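Getting here and parking - your questions answered

Last updated 2021-12-26

We get a lot of the same questions from people driving out to Prullum for the first time, so Rebecca Serra and I have sat down with a pot of tea and tried to put all the answers in one spot. If yours isn't covered, please do ring the office and one of us will talk you in.

Which way should I come?

Most people come through Dratton, and unless you have family to visit on the other side I'd do the same. Go straight through the town, past the second roundabout, and stay on that road for 10 kilometres. You'll see a turn-off to Konar with a much bigger sign than ours. Keep going past it. Our turn is the next one, and it comes up a bit sooner than you'd think, so ease off once Konar is behind you.

My GPS wants to send me through Konar. Should I let it?

Please don't! It looks shorter on the map and on a dry day you may well get through, but the last part is gravel and there's a low bridge that has caused grief to more than one caravan. Jin-sol Joo followed her phone that way on her first day of work here and arrived well after morning tea, which she has asked me to mention as a warning to others.

How will I know I'm on the right road?

Once you've turned off you'll be on a paved road with a footpath beside it, and that's the one you want all the way in. Look for the tall hedge on your left. The conifers are dark green and planted very close together, and the hedge is tallest at the start and gets lower as you go along. The road bends to the left where it finishes, and on the other side you'll have trees and shrubs with flags and some advertising among them. Take the bend gently and follow the road around - our gate is another 700 metres on, and there's only the one.

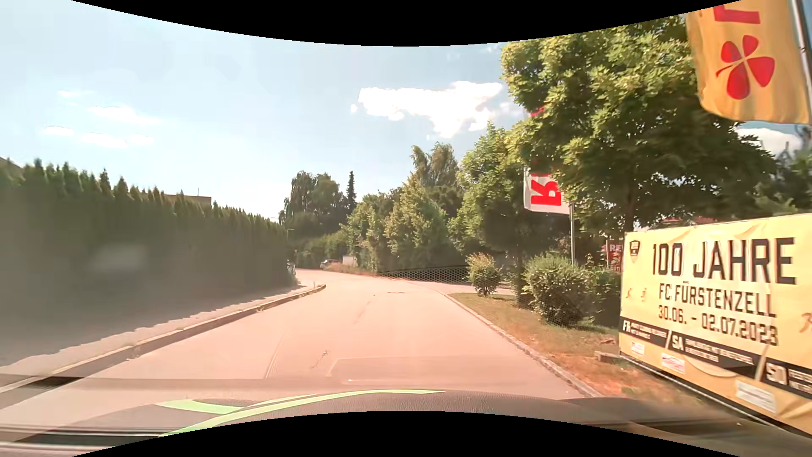

Is there a speed limit?

It's 40 on the approach road and 10 once you're inside the gate. The neighbours walk their dogs along there in the evenings and we'd like to stay friends with them.

The sun was right in my eyes last time. Is it always like that?

Late in the afternoon it can be pretty fierce, I'm afraid. Bring your sunnies and give the inside of the windscreen a good wipe before you leave home, as any film or smudge on the glass shows up terribly when the light is low. If you have a choice, come before three.

Where do I park?

Turn right inside the gate and take any space that isn't marked. There's room for over 30 cars, and we've only filled it once, for the open day in June. Please don't leave your car back on the approach road, even if you see others parked there. If you have trouble walking, tell us when you book and we'll keep you a space by the door.

Can I come without a car?

You can, with a bit of planning. The Sun shuttle runs from Dratton station on weekdays and will drop you at our gate if you ask the driver as you get on. It doesn't run on public holidays. For the trip home, let the front desk know by lunchtime and Jin-sol will ring through and book you a seat.

What if I'm running late?

Don't rush. Give us a call when you can safely pull over, and we'll keep the kettle warm for you.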